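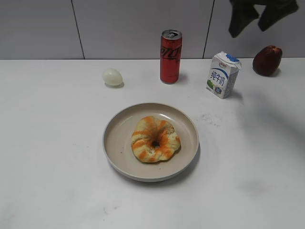 3.2 Breakfast items and table layout

The items were chosen to reflect a small cold breakfast of the kind recorded in the Gritton household survey (Carhuamaca and Kinnear). Each layout drew on a bread item, an egg, a canned drink and a small carton of milk, set out on a plain white tabletop. Bread was served on a round, shallow plate with a raised rim, while the remaining items stood further back - an arrangement that 29 of the 86 households described as their usual one.

Eggs were laid directly on the table, without a cup or holder. Milk was kept in its carton and was not decanted, as most households reported pouring it only once seated.
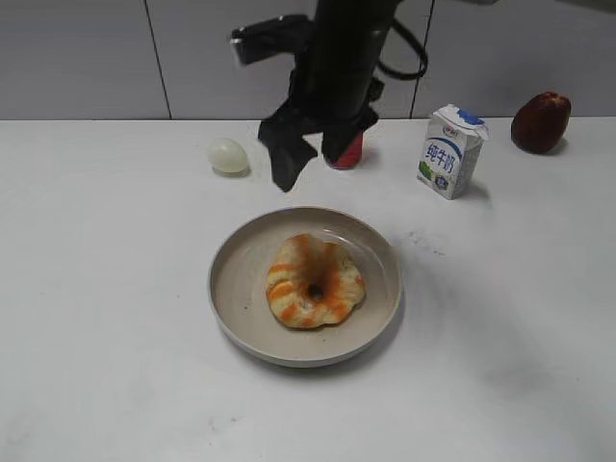
Figure 4. Egg, red item and milk carton on the white tabletop.

Spacing between items was not fixed in advance. Households in the survey differed widely on this point, and eight gave no answer at all. We therefore treat the order of items from left to right as the main feature of a layout, and return to distance - which proved harder to code - in Section 4.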